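4.2 Who shows up on renovation shows, and as what

Coding was done by two of us (Nikolaidis, Bošković) on 38 episodes of the home-makeover series Bindumgate, all from the Omine archive. Third coder for ties only. Total of 3,888 speaking turns - ads and recaps left out. Each turn tagged for speaker role: host, designer, contractor, homeowner, other family.

Spouses of hosts were the hard part. In 17 episodes the host's spouse is on screen but never given a job title, even when doing paint or furniture picks. We coded these as "designer" if the person made at least one decision that was carried out, "other family" otherwise. Strömberg and Vlachou used a looser rule in there earlier paper, so the two sets of numbers should not be compared directly.

Money talk went mostly to hosts. Style talk to spouses and designers. Budget overruns - nearly always announced by the contractor, bedroom and kitchen episodes alike. Only 4 episodes break this pattern, all of them from the final season, after the format was changed to a shorter runing time.
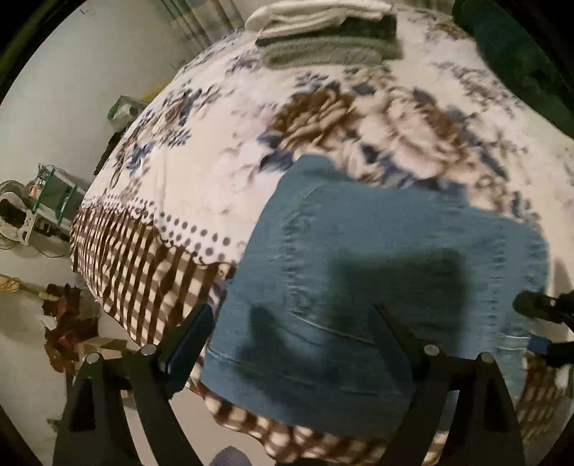 Figure 3. Folded denim on a floral duvet.

Does an untitled spouse get less talking time than a hired designer? Fewer turns per episode, but longer ones, so the gap in total talking time is small.

Agreement between coders was lowest for "other family" (see Section 5). Seixas transcripts were used where the sound was bad.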